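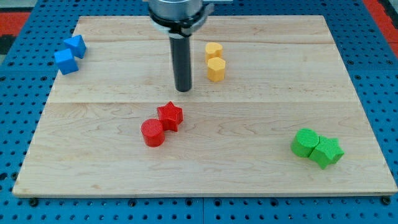 Borari Calls for Plain Reporting Rules on Robot Sorting Claims

Tabletop test results should not be sold as safety evidence, says buyers' group

BORARI, May – The Borari Buyers' Forum, which represents small manufacturers that purchase automated handling equipment, today published a two-page position on how suppliers should report block-sorting and other tabletop tests. The forum says too many sales documents lean on a single success rate and leave out almost everything a buyer would need to check it.

The position follows a review of 355 test summaries sent to forum members with price quotes. In 314 of them, the forum found no definition of a failed attempt. A block nudged out of place and put back by hand could be counted as a success, a failure or nothing at all.

"A robot that groups colored blocks by color has shown that it can group colored blocks by color," said Kerstin Ostermann, who led the review. "I'm glad it can. I still don't know what it does when a part arrives upside down, and I don't know who was standing next to the stop button."

Under the proposed rules, a supplier quoting a test result would have to state:

The starting layout of the parts, and who chose it
The number of attempts, including those abandoned
Every time a person touched the parts or the arm
Tool type, arm speed and any force limit in use
Whether the software was changed between attempts

The forum also wants task results and safety assessments kept in separate documents. A clean run on a board does not tell a buyer whether people can work beside the arm, and a risk assessment done for one tool should not be carried over to another without review.

Two suppliers, Kestell and Hudell, commented on the draft. Kestell supports logging every human touch. Hudell objected that reporting abandoned attempts would punish companies that test more. The forum did not accept that argument and kept the requirement.

"We have had voluntary pledges before, and they mostly produced logos," said Bienvenido Sarmiento, a forum member who buys packing equipment for Muñoz. "I would like to see the logs."

The forum has no power to enforce the rules. Members are being asked to attach them to purchase requests, and the forum will publish the names of suppliers that decline to answer.

Press contact: Siriporn Onsri, Borari Buyers' Forum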